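Subject: Re: [bldg-maint] Adhesive hooks letting go of painted drywall

On the list, a member in the Riviere building wrote:

> We have put up adhesive hooks in most of the offices on our floor
> and they keep coming down. Package says the rating is well above
> what we hang. Surface was wiped with the usual spray cleaner first.
> Paint is the washable kind, redone in February. Some hooks lasted a
> day, some are still up. The ones that fell took no paint with them,
> the pad came off clean. Is this a bad batch or should I go to screws?
> The lease people would prefer no holes.
>
> Also, does it matter how long you wait before loading them? I have
> seen different numbers.

I doubt it is a bad batch. A pad that comes off clean, with no paint on it, failed at the face between adhesive and paint. If the foam had torn you would have foam on both sides. If the paint had let go you would see primer or paper. A clean pad points to the paint surface or to whatever was on it.

Spray cleaner is the first suspect. Most general cleaners leave a film of surfactant behind, and some leave wax or fragrance oil as well. The wall looks fine and feels fine. Wipe with isopropyl alcohol on a white cloth instead, let it flash off, and do not touch the spot afterward. Test a hidden area first, as alcohol will dull some finishes.

The paint is the second suspect. Washable paints are made to shed things, and some carry additives that come to the surface as the film cures. Dry to the touch and cured are separate conditions. We had a run of failures at the Tadholm annex with hooks put up six days after painting. The same hooks from the same box, put up after 23 days, held. I would not draw a curve from two points, but our rule now is to leave new paint alone for a month where the schedule permits.

On waiting before loading: an acrylic foam pad wets out slowly. The bond at first contact is a fraction of the final bond. We press the plate hard with the thumb for 20 seconds, top and bottom, and leave it empty overnight. Follow the package if it asks for more. A cold wall slows this down, and an outside wall in winter can be a good deal colder than the thermostat reading.

Then there is the load itself. The rating assumes a steady load in shear, close to the wall. Two things break that assumption:

1. Peel. A bulky item pushes its weight away from the wall and levers the top edge of the plate outward. Foam pads are good in shear and poor in peel. A thick coat does more harm than a flat item of the same weight.

2. Shock. Anything pulled off the hook by a person in a hurry loads it well past the static number for an instant. Towels and bags are the usual offenders.

Creep is slower and easier to miss. A pad that is overloaded by a small margin will slide down the wall for days before it drops. Put a pencil tick at the top edge of the plate. If there is a gap above the plate a week later, take the load off.

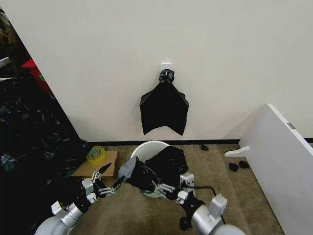
Tadholm - April 2, 2023

The black bag on the square white plate is the sort of load I would call reasonable for this kind of hook, provided the bag stays light. It has only a few creases, it is knotted high, and its bottom stays well clear of the carpet. Fill the same bag and it bellies out, and you are back to peel.

For anything heavier I would go to a screw and a threaded drywall anchor, lease or no lease. A small hole takes filler and a dab of paint. A failed pad on weak paint can take off a patch the size of your palm, and that means skim, sand and prime.

If the lease people hold firm, a rail across the top of the door is the other option. We use the Jilara one. It is ugly and it marks the door edge unless you put felt under it.

Removal, for completeness: stretch-release strips must be pulled straight down, parallel to the wall and slowly. Solid foam pads have no release. Warm them with a hair dryer and saw behind with dental floss.

-- 
Sent to bldg-maint. Reply goes to the list.

Comments (3)

zosulgate_fm
Agree on the alcohol wipe. We went through 14 plates in one corridor before somebody read the label on the cleaner.

pipechase
What about eggshell over old oil paint? Ours hold for months, then drop in the first humid week.

flatwasher33
Same here with the old oil underneath. I scuffed the spot lightly with a fine pad before wiping and those have stayed up. It does show if the hook ever moves.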